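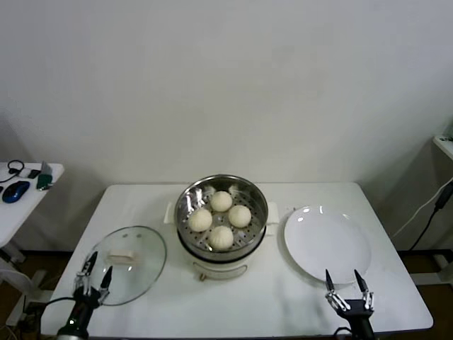
I quit drinking coffee after lunch in February, and I've been meaning to write about it ever since because a few of you asked how the sleep thing was going. So okay, the sleep thing.

Some background if you're new. I have been a bad sleeper since college. Falling asleep is no trouble at all, I can do that on a bus, but then I'm wide awake at 3 in the morning with my brain going over whether I ever sent back that form for the dental insurance. And then the alarm goes off and I feel like I've been hit with a mattress.

I tried an app first, of course. It's called Truvis and it gives you a score every morning, and I would lie there feeling pretty good, check the score, see that it was terrible, and then feel terrible. My sister-in-law loves hers! I lasted a month and deleted it. If you're the kind of person who can look at a number and shrug, you might do great with it. I am the kind of person who argues with the bathroom scale.

Then came the pillow phase. I won't go through all of them (there's a bag in the hall closet that won't close anymore), but the one I kept is a buckwheat one from a little shop called Hutapea, over by the train station. It's noisy, it sounds like somebody walking on gravel every time you turn over, and it's heavy enough that changing the pillowcase is a workout. I love it. My neck stopped hurting in a week. My husband says it's like sleeping next to a beanbag chair, and he has his own pillow so he can hush.

The coffee was the hard part. I used to have 4 cups a day, the last one around dinner, and I would tell anybody who'd listen that caffeine didn't affect me. Well. The first week without the afternoon cup I had a headache that sat right behind my left eye, and I was so short with people at work that I ended up bringing in donuts on Monday to make up for it. Second week was fine. By the third week I was sleeping until 5, and I can't tell you how different 5 feels from 3. At 5 you can just get up! You can put the radio on and water the plants and be a little smug.

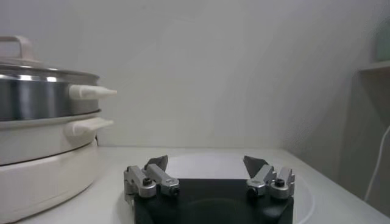 What I do now in the evening is pretty boring. Dinner's early, by 7 if I can manage it. I take a walk to the end of our street and back, even when it's drizzling, and I leave my phone on the kitchen counter when I get home. That last one took me ages. I bought a plain old alarm clock so I'd have no excuse, a Huvura with the big green numbers, and I had to put a sock over it because it lit up the whole bedroom like a gas station. With the sock it's perfect.

Then I read. Paper books only, and nothing with a murder in it. I'm on a very long novel about a family of sheep farmers right now – 711 pages, and I think I've been on the same lambing season since Easter. I get through eight or nine pages a night before the book lands on my face. At this rate I'll be done by next winter, and I'm in no hurry.

I still have bad nights. Last week I was up at 2 thinking about the gutters, and I stayed in bed being mad about it for an hour, which every article in the world tells you not to do. When I do it right I go sit in the armchair in the living room with a blanket and the small lamp, and usually I'm back in bed before too long. The cat thinks this means breakfast. It has not helped that I gave in once.

A couple of you wrote in about magnesium and I haven't tried it yet, I want to ask my doctor first. Somebody else mentioned blackout curtains, and those are on the list for when we finally paint the bedroom. We've been stuck between two shades of blue that look exactly the same to everyone but me, so don't hold your breath.

If you've cut back on coffee and found a decaf that doesn't taste like wet cardboard, please leave it in the comments. I've got half a bag of the bad stuff left and I'm going to finish it out of pure stubbornness.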